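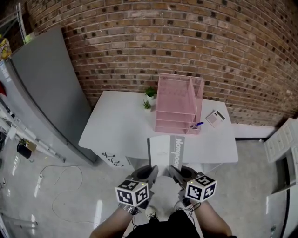
Treasa Nic Giolla writes to ask whether any stapler is worth $159, and whether we would care to put our answer in writing. She has been through three cheap ones in as many years and would like to stop.

Yes, Treasa, and here it is.

Shop > Paper Fastening > Long-Reach Staplers > Tolteck Long Arm

Tolteck Long Arm Stapler
$159.00
In stock at Wattanapong Office Supply

2,801 shares

The Long Arm is a steel stapler with a very deep throat, made for people who need to put a staple in the middle of something. If you have only ever wanted to put a staple in the corner of something, you can stop reading and spend a good deal less. We carry a nice little one for the corners. It comes in red.

For everyone else: choir programs, parish newsletters, zines, seed catalogs, instruction manuals that will be read after the thing has been assembled wrong. All of these are held together by staples through the fold, and an ordinary desk stapler can't reach the fold. People get around it by opening the stapler flat, laying the pages on a piece of cardboard, hitting the top with a fist and bending the legs over with a butter knife. We did it that way for years. It works, in the sense that lunch from a vending machine works.

What it does well

It goes in straight. The arm is a single casting, so it doesn't twist when you lean on it, and most of the crooked staples in this world come from an arm that twists. The depth guide slides along the base and locks with a thumbscrew. Set it to half the width of your sheet, do one test copy, curse, move it a hair, and the rest of the run will come out the same.

The magazine loads from the back and takes standard full strips. There is a proper window in the side so you can see when it's getting low – the older model had no window, and you found out by stapling forty programs with nothing.

It also clears a jam without tools. The nose flips up, the bent staple falls out, and you carry on. We have a drawer in the back room with a screwdriver, a dental pick and a pair of tweezers in it, all left over from the Sutside stapler we used to sell. The drawer has been very quiet.

What it does less well

It's long. It does not fit in a drawer, or in most bags, and it will stick out of whatever shelf you give it at exactly hip height. It is heavy enough that nobody will borrow it casually, so perhaps that belongs under the other heading.

The spring is stiff for the first month. Jinlong Wan at our counter says it softened up for him in February, during the tax-season rush, and he now speaks of it almost fondly. If you have sore hands or wrists, come in and try the floor model before you buy. We mean it. A stapler you dread using is a paperweight with moving parts.

The rubber feet leave faint marks on painted surfaces. Put a sheet of scrap under it.

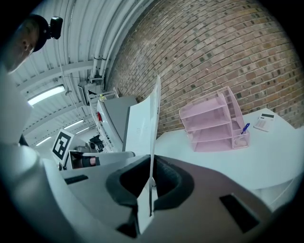
Which paper, and how much of it

Plain copier paper is what the Long Arm likes best. It will go through a folded booklet of everyday thickness with a card cover and not complain. Glossy stock is fine too, though the pages slide around, so clip them first at the top and bottom. Thick watercolor paper can be done in thin bundles by a patient person.

It won't do cork, leather, carpet samples or a sandwich bag full of screws. Every one of those has been tried on our floor model by a customer who then put it down and walked away whistling.

Staples

Allico standard strips, or any decent standard strip. The box that comes with the stapler holds 700, enough to learn on. Please don't save the half strips from the old stapler and feed them in end to end. They will go in very nicely. They will not come out.

Making a booklet with it

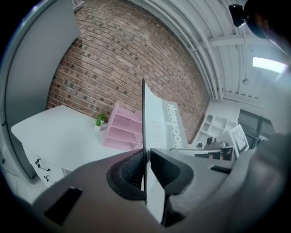 Fold first, then staple, and always fold the whole stack together with the cover on the outside. Press the crease with something hard (a ruler, the back of a spoon), then open the stack out flat with the cover facing up and slide it under the arm until it meets the guide. Two staples will hold most booklets; a tall one looks better with three. Covers are the part people fret over, and they needn't. A white notebook with a gray band down the right side and the word "Notebook" set sideways in it is about as plain as a cover gets, and it still tells you what you're holding. Copy that idea and you're done. If you do print a band near an outside edge, trim after stapling, with a sharp blade and a steel rule, or the band will come out fatter at one end and you'll see it every time you pick the thing up.

Returns and repairs

Wattanapong takes the Long Arm back within the month if it's clean and has its guide. After that the maker covers the arm and spring for 2 years. Thumbscrews are not covered, as they are never broken, only lost. We keep a jar of spares by the register and they cost less than parking.

2 comments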